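Claswood Opens Bedroom Furniture Floor at Genasley
Oct 24, 2023
By Sarla Nishad

GENASLEY – Claswood is opening its bedroom and study furniture floor this month. 126 pieces, most in white, all of them set up and dressed so people can try the doors and sit down at the desks before they buy.

New floor takes up the whole upper level. Desk and cabinet units on one side, vanities on the other, chairs in between. Wardrobes to follow later in October.

"Customers kept asking us for storage that goes over a desk and still looks nice from the bed," said Neelam Solanki, floor manager. "Small rooms, mostly. One wall has to do everything."

Lead item is the Zisberg desk cabinet, designed by Ada Cattaneo. Starts at $445, deliverey within the county included. Assembly extra. Comes flat in 3 cartons, two people needed for the upper section.

Cattaneo wanted closed and open storage side by side. Tall door in ribbed frosted glass for the things you'd rather blur a bit, open shelves next to it for the things you reach for every day. Small cubbies on the right for the odds and ends.

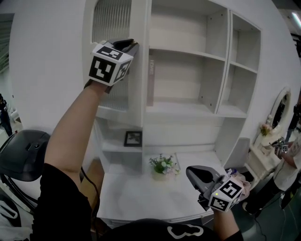
Glass door can be hung to open left or right – tell the sales desk when ordering, hinges are set before packing. Shelf pins are included, spare set on request. White only for now, a oak finish is planned.

"Wipe the glass with a dry cloth first, then a damp one," said Dinesh Malhotra, who looks after fittings and repairs. "And keep the screws from the door. People throw them out."

Free room planning at the upstairs desk, bring wall measurements and ceiling height. Orders placed in October carry a 2-year warranty on hinges and shelves.

Press contact: Bimla Khurana, Claswood, Genasley store.

Related items
Zisberg range: sizes and finishes
Choosing a vanity for a narrow room
Claswood extends evening hours at Genasley
Delivery and assembly: what to expect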